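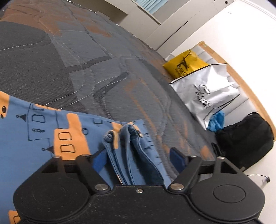
One reviewer wrote that comfort is the whole point of a handle, and that if people say a thicker handle feels better, then it is better and the matter is closed. We do not share that view. The Moltolden survey, the main source for the claim, put three questions to 3,911 households by post. All three asked for an overall feeling about tools already in the home. Someone who has paid extra for a wide-handled peeler or pair of shears has a good reason to speak well of it, and the survey had no way of telling that apart from an easier grip.

The Nereslow trial looks stronger at first reading. People used the Surnitz handle and a plain one in turn, then scored each on a scale of 5. The padded handle won. Yet the two also differed in weight and colour, and the report does not say which was tried first. A tired hand will mark down whatever it holds last. 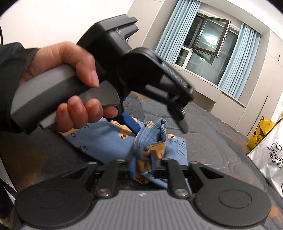 Thickness is also harder to pin down than these papers allow. The usual method measures the handle at its widest point and takes that as the width held. It says little about where the fingers go. In Figure 3 the handle is thick, the thumb bends over the top of it and four fingers close around the underside, with their tips pressing against a smooth grey trigger section as well. A single width for the handle would leave that second surface out. The Munshi index, which ranks handles by width alone, would do the same with any tool that has a trigger, and most garden sprayers have one.

We would accept a modest version of the claim, that very thin handles are disliked for long jobs. The case for going wider still has yet to be made, and the sales leaflets that cite these two studies go well past what either of them measured.

Search this journal Enter keywords All issues
Contact the editors | Copyright and reuse | Back to top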